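Section 3. Removing and Refitting Parts in a Desktop Tower

This section covers opening the case, taking out the hard drive, memory and expansion card, and putting them back. It applies to the desktop towers handled at the Cledport refurbishing shop. Processor replacement is covered in Section 4.

Before you start

Shut the computer down from the operating system. Turn off the switch on the power supply, if it has one, and unplug the power cord. Disconnect the monitor, keyboard, mouse and network cable. Press the front power button and hold it for 9 seconds to drain what charge is left.

Caution: Do not open the power supply. It can hold a dangerous charge after the cord is unplugged. If the power supply is faulty, replace the whole unit.

Put on a grounding strap and clip it to bare metal on the chassis, away from paint or labels. Set out the parts holder on the side of your free hand.

Opening the case

1. Lay the tower on its side with the removable panel facing up.
2. Release the panel. Depending on the model this is a latch, a sliding catch or two thumbscrews at the back.
3. Slide the panel toward the rear, lift it off and store it under the table.
4. Look over the cables before touching them. If you don't know the model, sketch where each one goes. 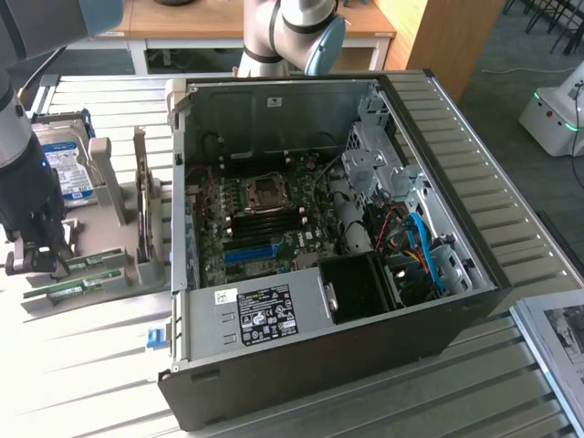 Taking out the parts

5. Unplug the power and data cables from the hard drive. Pull on the connectors and leave the wires alone. Some data cables have a small metal clip that must be pressed first.
6. Squeeze the drive bracket and slide the drive out of its cage. Leave the bracket on the drive. Stand the drive upright in the holder.
7. Press down the tabs at the ends of each memory slot. Lift the modules out by their edges and place them in the low slots of the holder. Write down which slots they came from.
8. Open the retainer on the expansion slots and pull the card straight up. Do not rock it from end to end.

Note: Boards from older machines may have a second latch at the inner end of the card slot. Check for it before pulling.

Putting the parts back

9. Refit the expansion card first, then close the retainer.
10. Line up the notch in each memory module with the key in the slot. Press evenly on both ends until the tabs close.
11. Slide the drive in until the bracket clicks. Connect data first, then power.
12. Tuck loose cables clear of every fan.
13. Refit the side panel, stand the tower up and reconnect the cord.

If the computer beeps and shows no picture, unplug it and reseat the memory. If the drive is missing from the setup screen, check both ends of the data cable. Refer other faults to Majdi Awad at the test bench, with the job sheet attached.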